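Hand-held gripper won't let go of fabric – anyone else?

Skadar Help > Grippers > Faults and safety

Posted by laundrybot_fan, 23 December 2024

I love this tool, but my gripper has started holding on after I release the trigger! It only happens with soft stuff. It will pinch up a bedsheet nicely and then stay shut for 6 seconds or more.

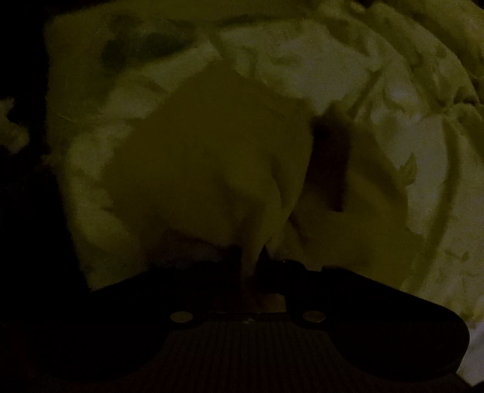

Pinching up bedding in low light

Hard objects are fine. The jaws open all the way with nothing in them, and I've been through 24 open-close cycles in a row without a hitch. 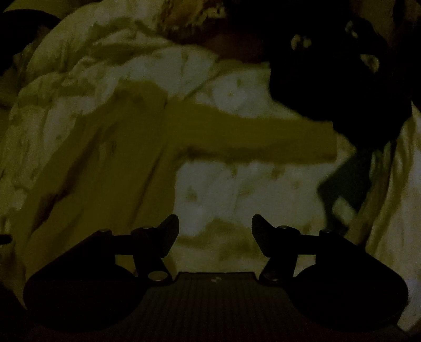 Jaws open over the comforter

Firmware is 290. Is it the spring or the software?

Ihor Hnatiuk

Great write-up! I had this in March and it was lint in the pivots – a fun little fix. Power off, pull the battery, brush out both pivot discs and work the fingers by hand. Then update to 305, which lets go sooner when the motor stalls.

One safety thing. Until it's fixed, please don't run it on a bed with someone lying there. Jaws that hang on to cloth can catch hair just as easily.
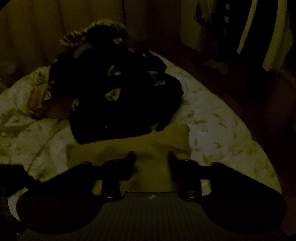

1 min read

Test on a loose shirt first, with your free hand near the power switch. If it still sticks after cleaning, the return spring is probably tired. Welard sells them and the swap is really satisfying.

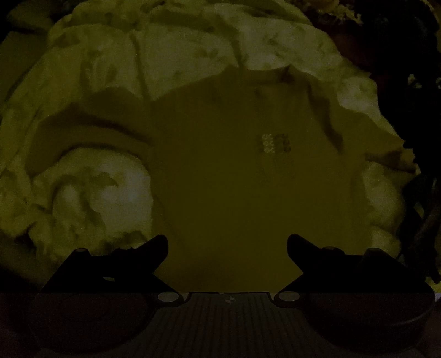
Oh, and check the finger screws while you're in there. Mine had backed out a bit and one finger was dragging.

pavliuk_parts

same here, lint. no oil!! it makes it worse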